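Home Articles Festivals People Search

Unbridge Short Film Days

Unbridge Short Film Days is a yearly festival of short films held in the town of Bercombe. It takes place in April and lasts three days.
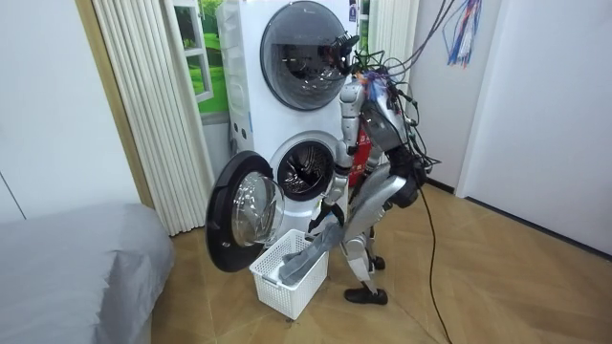
History

The festival was started by the film editor Nghĩa Đặng, who wanted a place to show works that were too short for the regular cinemas. The first program had eight films, all of them projected in one evening at the Drernix, a former dance hall. Later the festival moved a part of its screenings to the Trịnh cinema, but the opening film is still shown in the old hall.

Program and awards

Films must be shorter than half an hour. There are three sections: fiction, documentary and animation. In each section a jury gives one prize, and the audience prize comes with 3,000 dollars. Films that were already on television are not accepted.

Reception

Local critics praised the choice of documentaries, while the fiction section was sometimes called uneven. The long speeches at the opening were also criticized.

Related articles
Drernix (hall)
Trịnh cinema
Nghĩa Đặng
List of short film festivals

Last updated: Jun 13, 2021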